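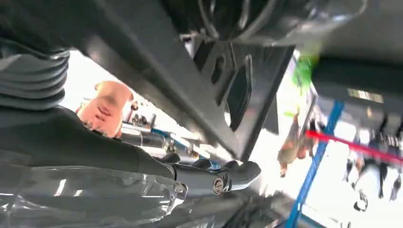 4. Comparison of wrist camera positions

4.1 Set-up

The second part of the study asked whether the position of the wrist camera changes how well the arm can be steered to a part when everything else stays the same. We used the arm from Section 3 with the Kornness two-finger gripper and the Toivonen controller, and left the grasp planner alone. Two camera positions were tried. In the near position the camera sits low beside the gripper joint and looks along it. In the far position it is moved 70 mm back towards the forearm and tilted by 35 degrees, so that more of the bench comes into view.

Both positions have a cost. The near camera is closer to the part at the moment of contact, but the gripper joint and the bracket take up a large share of the picture. The far camera sees past them more easily, though small parts then cover fewer pixels and the planner has less to work with.

Figure 4. View from the wrist camera. The arm link and gripper joint are in the foreground, with the slotted mounting bracket above the joint. The small screw in the side of the joint is in sharp focus, while the people and equipment in the background are blurred.

4.2 Focus and exposure

Figure 4 shows two problems that came up repeatedly in the near position. The first is focus. The sharpest detail is the screw head on the joint, and everything the planner might need beyond the hardware is soft. The lens we fitted has a fixed focus, and no setting in the controller software makes up for this. The second is exposure. The dark hardware fills so much of the view that the automatic exposure favours it, and the bright areas behind are washed out. A hand on the left side of the figure can still be made out as a hand, but its outline is too soft for the safety check, which relies on a clean edge.

We therefore masked the arm, joint and bracket out of the exposure measurement. The mask was drawn once by Thư Ông for each camera position and then kept for all trials. It has to be drawn again whenever the bracket is loosened, and we lost part of a morning in March to a mask that no longer matched.

Clear plastic wrap is a separate matter. Its folds give bright streaks, as in the lower left of Figure 4, and the mask does not cover them well because the wrap does not keep one shape. Frames in which the streaks reached the central region were marked by hand and left in the results.

4.3 Trials

We ran 1007 picks, of which 474 used the near position and the rest the far position. The parts were the moulded caps and short brass sleeves from the Brenau set, laid out by the same script each time. A pick was counted as good if the part was still held when the arm reached the tray. Drops over the tray were counted as failures, even where the part landed in the right pocket.

The order of the two positions was swapped between sessions so that wear on the finger pads would not fall on one of them alone. The pads were changed when the controller reported slip on three picks in a row. Lighting was left as it was in the hall, with the blinds open.

4.4 Observations

The far position gave the steadier results on the caps. Most of its failures came from the sleeves, which the planner sometimes took for a pair of separate edges. In the near position the failures were spread over both kinds of part and tended to come in runs, often after the arm had turned towards the bright side of the hall. Masking shortened these runs but did not remove them.

We also tried the Claleo lens, which can be refocused between moves, in the near position. It helped with the sleeves. The refocusing step made each cycle longer, and on two occasions it settled on the bracket and stayed there until the arm was sent home. We did not use it for the trials in Section 5, which were all run with the camera in the far position and the fixed lens.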